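3. Build and Bench Procedure

3.1 Shared workshop and constraints

The hand-held grippers described in this section were assembled in the Sisham workshop, a shared room in which several unrelated builds proceed at the same time. Members book floor area by the session and must leave it clear afterward. This ruled out a fixed motion-capture volume and any camera bolted to a wall. All localization therefore had to travel with the tool or be laid out and removed by one person between sessions.

We settled on printed fiducial markers in two forms. Each gripper carries a cube with a marker pattern on its faces, so that at least one face remains in view through most wrist rotations. Larger single markers are printed on flat boards and placed in the work area as references. The boards are moved freely between sessions, and their poses are estimated again each time.

3.2 Gripper assembly

The left and right units share one design, referred to in the workshop log as Hatdale. The housing is a two-part shell, closed with screws from the inner face. The marker cube is mounted on top, to the rear of the fingers, where the operator's hand does not cover it in a normal grasp. Signal and power leave through a single cable on the underside. Early units used straight cable, which snagged on chair legs and pulled the shell sideways during long reaches; coiled cable reduced the side load at the cost of some added weight. Figure 1 shows the paired grippers in use on the workshop floor.

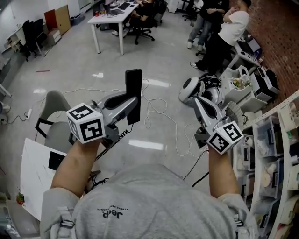 Figure 1. Paired hand-held grippers during a floor session.

Cable length was the next limit. With both units powered from the same strip, the operator could turn through a half circle before the two lines crossed. Szczepańska proposed routing both lines behind the operator and joining them at the waist, and this arrangement was kept for all later sessions. Crossed lines still occurred when the operator knelt, and those trials were stopped and repeated.

Finger pads went through 4 revisions. The first two were rigid and slid on smooth plastic. The third used a soft facing that gripped well but tore at the edge after repeated closing on hard corners. The fourth, cut from stock supplied by Kołodziej, held its shape through the remainder of the work.

3.3 Calibration and recording

Calibration begins with the grippers at rest and the fingers fully open. The operator closes each gripper five times at slow speed, then moves it through a slow arc in front of a reference board. Cube pose and board pose are solved together, and the result is rejected if the residual exceeds a threshold set during the first week of building. Tan wrote the solver; Jasińska maintained the recording software and the naming of files.

The final shell revision was frozen on 8/10/18. From that point 1774 trials were recorded, of which 337 were discarded. Most discards came from lost marker tracking while the cube was turned away from the camera. The rest were divided between cable faults and operator error, and we did not separate these two causes in the log.

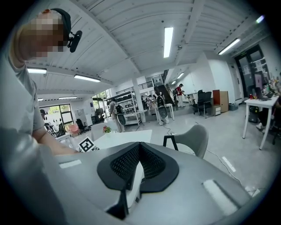

Figure 2. Bench session in the same workshop.

Can the procedure be repeated in a home workshop with less floor space?

A smaller room is workable provided that one reference board can be kept in view through the whole motion and the cables can be led away behind the operator. Reach must be shortened to match, and calibration should be run again whenever the board is moved.

3.4 Limitations

The shells were finished by hand, and the fit of the cube mount differs slightly between units. Offsets are therefore stored per unit and are not interchangeable. Lighting was the ordinary room lighting and was not controlled. Glare on the marker faces was handled by changing to matte paper, but its effect on tracking error was not measured separately.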